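Section 4: Setting Up Automatic Investing in Your Purko Account

Welcome to the part of the guide we most enjoyed writing! Once automatic investing is running, your Purko account can move money from your bank, buy the funds you picked, and keep the mix close to your plan while you get on with your week. Setup goes quickly if you have your bank details handy.

You will need a verified Purko account (see Section 2) and a linked bank account (see Section 3). If your bank link still says Pending, finish that first. The schedule screens stay grayed out until it changes to Active.

4.1 Before you start

Have a rough monthly budget in front of you. It doesn't have to be fancy. A sheet of paper with your take-home pay on one side and your bills on the other does the job, and it makes the amount screen in step 5 so much easier.

Check which day your pay lands. Plenty of people set their transfer for payday itself and then find the paycheck posts in the afternoon, after the transfer was already tried in the morning. Leave a gap of a day or two.

Note: Purko treats money in your Cash Pocket separately. Automatic investing never draws from the Cash Pocket unless you turn that on in step 8.

4.2 Creating your schedule

1. Sign in and open the Plans tab. On a phone, it's behind the menu at the top left.

2. Select New Schedule. If you already have one, you'll see Add Another instead. You can run up to four schedules side by side, which is great if you save for a few different things.

3. Give the schedule a name. Use something you'll recognize on a bank statement, because the first 12 letters show up there. "House" or "Retirement" works well. "Schedule B" will puzzle you by February.

4. Choose the account you want to invest into. Retirement and regular accounts are listed separately. Read the label twice here – moving money between the two later can have tax effects, and Purko can't reverse it for you.

5. Enter the amount. Our examples in this section use $300 a month, but go with what your own budget allows. You can change it any time, up or down, with no fee.

6. Pick how often: weekly, every two weeks, or monthly. If you're paid every two weeks, matching that rhythm feels very natural, and the smaller transfers are easier to absorb.

7. Pick the start date. The first transfer takes up to 7 business days to be invested while we confirm the bank link. Later ones are faster.

8. Decide whether the Cash Pocket should act as a backup. With this on, a transfer that fails at your bank is covered from your Cash Pocket, if there's enough in it. The switch is off by default.

9. Select Review, read the summary, and then select Start Schedule. You'll get a confirmation by email. Keep it until the first transfer shows up in your activity list.

Caution: A transfer that your bank rejects may lead to a fee from the bank. Purko doesn't charge one, but we can't refund theirs. If you know a tight month is coming, pause the schedule (see 4.5) at least two business days ahead.

4.3 Choosing what the money buys

Now the fun part! Each schedule needs a mix, meaning the share of every transfer that goes into each fund.

1. From the schedule page, select Edit Mix.

2. Start from a ready-made mix or select Build My Own. The ready-made ones run from Steady to Growth, and each has a page showing its past good years and its past rough ones. Do look at the rough ones. A mix that could drop by a third is only right for you if you could live through that drop without selling.

3. If you're building your own, add funds with the plus sign and type a percentage beside each. The total at the bottom turns green at 100 and the Save button wakes up.

4. Open the Costs link before saving. It shows the yearly fee for the whole mix as one number, in percent and in dollars for your current balance.

5. Select Save Mix. The change applies from the next transfer. Money already invested stays where it is unless you also run a rebalance.

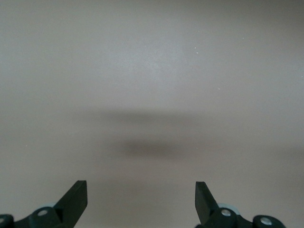
If you run more than one schedule, each can have its own mix, and we'd encourage you to use that freedom. Money for a down payment in a couple of years usually calls for something calmer than money you won't touch until you retire.

Note: Fractions of a fund share are bought automatically, so all of your transfer gets invested. Amounts under one cent carry over to the next purchase.

4.4 Turning on rebalancing

Over time, whatever has grown fastest takes up a bigger slice of your account, and you drift away from the mix you chose. Rebalancing brings things back.

1. Open the Plans tab and select Rebalancing.

2. Choose New Money Only or Full. New Money Only steers your upcoming transfers toward whatever has fallen behind. Nothing is sold. Full also sells some of what has run ahead.

3. Set the drift limit. The default is five percentage points. A smaller limit means more trades.

4. Select Save.

Full rebalancing is available once the account balance reaches $2,000. Below that, New Money Only does a lovely job, since a single transfer is large enough compared with the balance to pull things back into line.

Caution: In a regular account, selling for a gain can create a tax bill. Use Preview Sales before you switch to Full, and talk to a tax professional if the figures surprise you. In a retirement account, sales inside the account generally don't create a tax bill for the year.

4.5 Pausing, changing, or stopping

To pause: open the schedule, select Pause, and choose a return date. You can also pick Until I Say So. Your mix and settings are kept exactly as they were.

To change the amount or date: select Edit. Changes made before 3 p.m. Eastern apply to the next transfer, unless it's already marked In Progress.

To stop: select End Schedule at the bottom of the page. Your investments are not sold when a schedule ends. If you want the money back in your bank, see Section 6, Withdrawals.

A word about market drops – your schedule keeps buying through them, by design. Prices fall, and the same transfer picks up more shares than it did the month before. That can't promise a profit or shield you from a loss, but it does spare you from guessing at the right day. If you feel the urge to end a schedule after a bad week of headlines, try a short pause first. It's so easy to restart!

4.6 If something doesn't look right

Schedule says Waiting for Bank: the link has expired. Go to Settings, then Banks, and select Reconnect.

Transfer shows as complete but no funds were bought: purchases are placed once each trading day. Check again after the next one.

Mix won't save: the percentages don't add up to 100, or one of the funds isn't offered in that account type. The fund in question has a small gray mark next to its name.

Two transfers in one month: with an every-two-weeks schedule, a few months a year will have three transfers in place of two. Switch to monthly if that strains your budget.

Still stuck? Send a message from the Help tab with the schedule name and the date of the transfer. Please leave out your full bank account number; we never need it.

Section revised by Eylül Dağdelen, Purko Customer Guides. Continue to Section 5, Reading Your Statement.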